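Caring for a light leather sofa and its pillows

When we bought our cream sofa, my neighbor Dalva Bezerra told me I would regret the color. I don't regret it, but I had to learn some habits. I write them here for others who have light leather at home.

Dust first, always. I use a dry soft cloth and go along the seams, then between the cushions with the small brush of the vacuum cleaner. If the back has buttons, like ours, turn a corner of the cloth around your finger and clean inside each one. Crumbs do not go there, but dust does.

For washing I take a cloth with lukewarm water, squeezed very well, and one drop of mild soap. Try it on a hidden place before. Never rub one spot strongly – the shine changes and you will see it every evening. 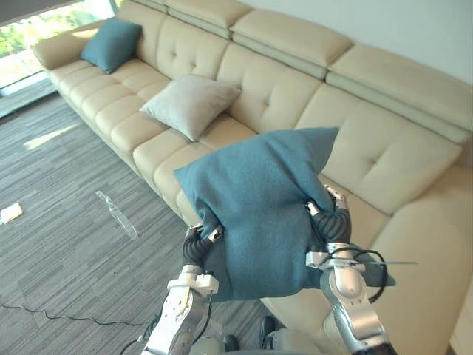 Pillows should come off the sofa at least once a week. Hold each one from both sides, press it together and let it go, several times, then turn it and do the same with the other two sides. The filling moves back to the corners and the pillow stands again by itself. I do this at the open window.

Be careful with strong colors on pale leather. Teal and dark blue can leave a shadow, so wash new covers separately two times before you use them. Let them dry completely also – a damp cover is the worst thing for leather. I change the places of my pillows every few days, and in December, when the heating is on, I keep the sofa a little away from the radiator.

Conditioner I put only two times in a year, a thin layer, and I wait until the next morning before anybody sits.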